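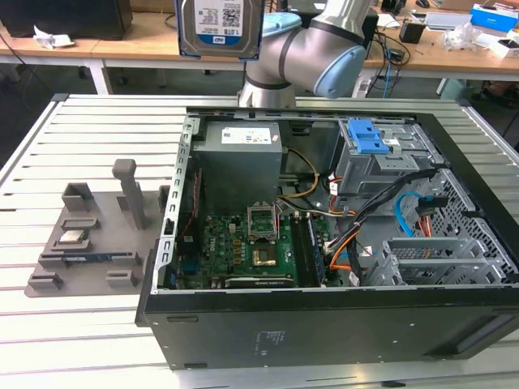 Desktop tower with the side panel off, 1.0TB drive.

The Stetar screw tray is my favorite thing in the shop right now! I got tired of losing those tiny case screws in the carpet, so I asked Ider for a magnetic one with 16 little pockets and a lid that stays shut (my cat has tested it).
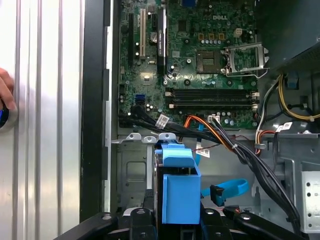

Each pocket has a write-on strip, and pencil wipes right off with a thumb. It'll hold up to 135 screws, more if they're the short ones. Comes in gray or green, $18 plus shipping. The green is back in August. Want a bigger one? Email me, Tiago Leitão, and I'll see what's on the shelf.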